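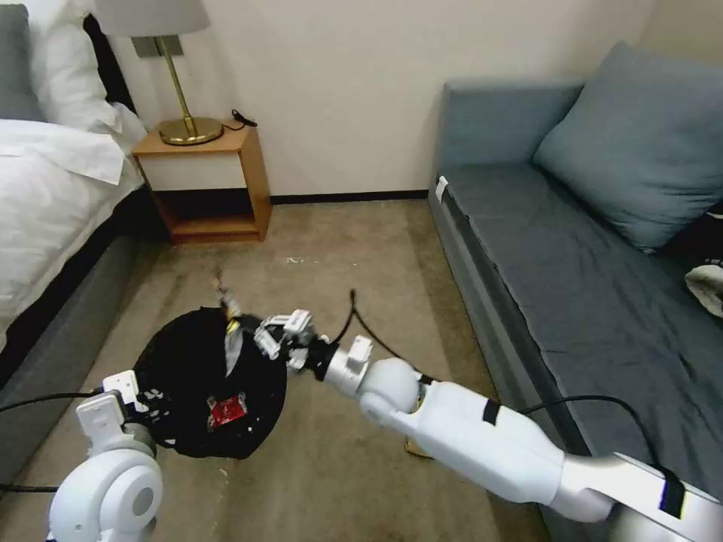
Ha-rang Geum

I would like to ask how much a guest should clean before leaving a rented room. In July I stayed for nine nights in a room in Skultby which I had booked through Erport. I left it in what I believe was normal condition. I closed the windows, put my dishes in the sink after washing them, and left the key in the small box by the entrance. The bed I did not make, as I supposed that the sheets would be changed in any case.

Now the owner has written to me that he keeps a part of my deposit for "extra cleaning." The deposit was 465 in total and he wants to keep 20 for the bed and the garbage. It is not a large sum, but I had already paid a cleaning fee when I made the booking, and I do not understand what this fee was for. In the house rules I find only the sentence "please leave the room tidy." Is it usual that a guest must also remove the sheets and carry out the garbage? And should I answer him directly or write to Erport first? I do not want to be impolite, he was friendly during the whole stay.

4 min read

Shivam Dwivedi

I have rented out two rooms for several years, so I will try to answer from the side of the owner, although I think that you are mostly right.

A cleaning fee should cover the ordinary work after any guest. To my understanding this means fresh sheets and towels, the bathroom, the floor, dusting, and emptying the garbage. A slept-in bed is ordinary work. If I took money from every person who did not fold a blanket, I would soon have no guests. Many people make the bed on the last morning out of habit, and I even prefer that they don't, for then I have to open it again to see what must be washed.

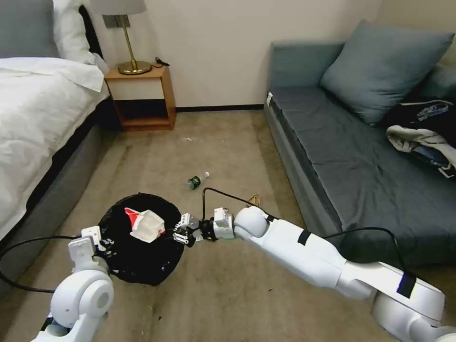

Garbage is a little different. One bag of normal household waste belongs to the cleaning. Food left for days in warm weather, broken glass, or a lot of packaging from shopping is extra work, and an owner may ask you to take it to the containers outside. But he must tell you this before you leave, and he must tell you where the containers are. In my own rules I wrote for a long time "leave the place clean," and everybody read it in another way. One family washed my windows. Then I changed the text to say which things I expect and at what time the room must be free, and the discussions stopped.

So I would do the following:

Read the booking confirmation again, with all the small text. Sometimes the rules there are longer than those hanging in the room.

Write to the owner through the message page of the booking, and not by private telephone. Then everything is kept in one place.

Ask him for a written list of what was done and what each part cost. Stay friendly. Something like this is enough: "Thank you for the pleasant stay. I paid the cleaning fee with my booking. Could you please explain which work was not included in it?"

Give him a few days. If he does not reply, or if the reply does not refer to any written rule, send the same messages to the booking company. Do this before the term for complaints is over. I don't know how long it is in your case, so look it up today.

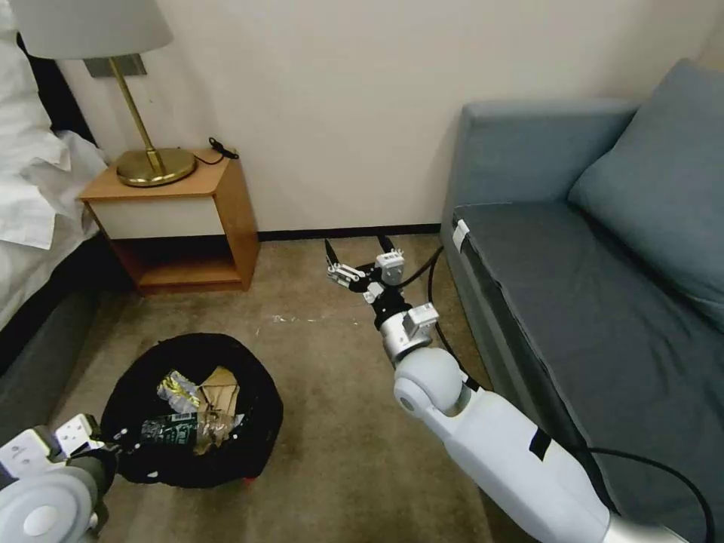
Do not offer to share the cost in your first message. I made this mistake once as a guest, and the owner then understood it as my agreement that I owed the money. You can still make an offer later when you have heard his reasons. It is possible that he has a reason you do not know yet, for example that he paid a cleaner for a longer visit.

Soretti

just let it go, 20 is not worth the stress. I always strip the bed and put all sheets in one pile by the door, takes 10 minutes and no owner ever complained. Also take photos before you leave next time!!

Jeon

I agree with Shivam, but please do not write a bad review before the matter is decided. My sister did so and after that the owner did not want to speak with her any more. The photos are a good advice. Take them on arrival too, with the closets open. With me it was a stain on a chair which was there from the first evening, and I could show it, so I got the full deposit back.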